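Blankets, and the getting of them out of cupboards

The first cold evening of autumn always catches me in a thin jumper with the back door open. I potter about saying it's not that cold, really, and then by nine o'clock I've given in and gone to the landing cupboard, where the blankets live, and where they have been quietly squashing each other since April.

I love that cupboard. It smells of cedar balls and old paint, and it has a door that has to be lifted slightly as you pull it. Everything in it has a story, or at least a reason for having been bought. 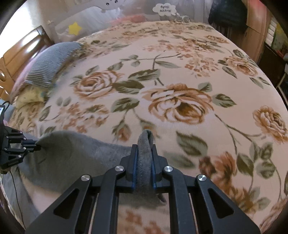
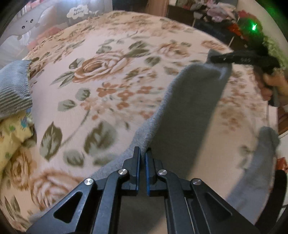
Grey fleece on the bed.

When I was small we didn't have duvets. We had sheets and blankets, tucked in so tightly that getting into bed was like posting yourself, and on top went an eiderdown that slid off in the night without fail and had to be hauled back by one corner in the dark. The blankets were wool, the colour of weak tea, with a satin edge that I used to rub between my finger and thumb until I fell asleep. I wore a hole right through one of them. My mother patched it with a bit of lining from a coat, which was nearly as good to rub but a bit colder, and I remember feeling that a great wrong had been done to me.

Then duvets came in (we called them continental quilts for the first few years, as if they might want to go home at some point) and the blankets went up into the loft in a tea chest. The moths had most of them. Two survived, and I have them both still, though one has shrunk to the size of a large towel after a misunderstanding with a washing machine that I would prefer not to go into.

I've been thinking about all this because I have finally had a proper sort-out, which I'd been promising myself since February. It was meant to take a morning. It took the better part of three days, mostly because I kept stopping to sit down with things over my knees. I also found the instruction book for a sewing machine I gave away years ago, seven odd pillowcases, and a hot water bottle cover in the shape of a sheep which I would swear I have never seen before in my life!

The rules I set myself were simple enough. Anything scratchy could go, unless it was old. Anything that had ever been on a picnic could go and live in the car. Anything I had been given could stay for one more winter, and if I hadn't used it by the spring then I would have to be brave about it. You can imagine how well that went. The scratchy things all turned out to be old, and I was given nearly everything else.

The one I did part with was a great heavy thing I bought from Wavov when they had their little shop by the station. It was beautiful, a sort of mustard check, and it weighed as much as a dog. I could never get comfortable under it. I'd wake up feeling I had been told off. It has gone to the charity shop and I hope somebody with a large cold sitting room has taken it home by now.

Staying, and staying for ever, is the Dmytriv throw. I bought it on holiday, years ago, from a market stall under a railway arch with the rain coming down in sheets on either side, and I carried it home across my lap because it wouldn't go in the suitcase. It's a deep red with a darker red stripe, and it has been ill with me, read with me, and once, during a power cut, been worn as a cloak to go and look at the fuse box. There's candle wax on it from that night which I have never managed to get out. I did the thing with brown paper and an iron, which has worked for me on tablecloths, and all it did was make the mark a slightly different shape.

On the subject of washing, I do have opinions. Wool wants cool water, very little soap and a great deal of patience, and it wants to be dried flat, which in a house this size means across the spare bed on top of every towel I own. Fleece is far less fuss. I put it through on a cool wash without any softener, give it a good shake and hang it over the airer on the landing. The one thing I would never do again is tumble it with anything that sheds. I once did a fleece with a new bath mat and was picking bits off it until Christmas.

Storing them is harder. I tried those bags that you suck the air out of with a vacuum cleaner, and they were marvellous for a fortnight, and then one by one in the night they let the air back in with a long sigh. I had to lean on the cupboard door to shut it. Now I roll everything instead of folding it, and stand the rolls on end like rugs in a shop, and so far I can get one out without the others coming with it.

Anyway, the door now closes with one hand. The red throw is on the back of the armchair, the two tea-coloured blankets are on the top shelf with fresh cedar balls, and the sheep is on a hot water bottle, where I suppose it always wanted to be. I'm going to put the kettle on and see whether I can hold out until the end of the month before I touch the heating.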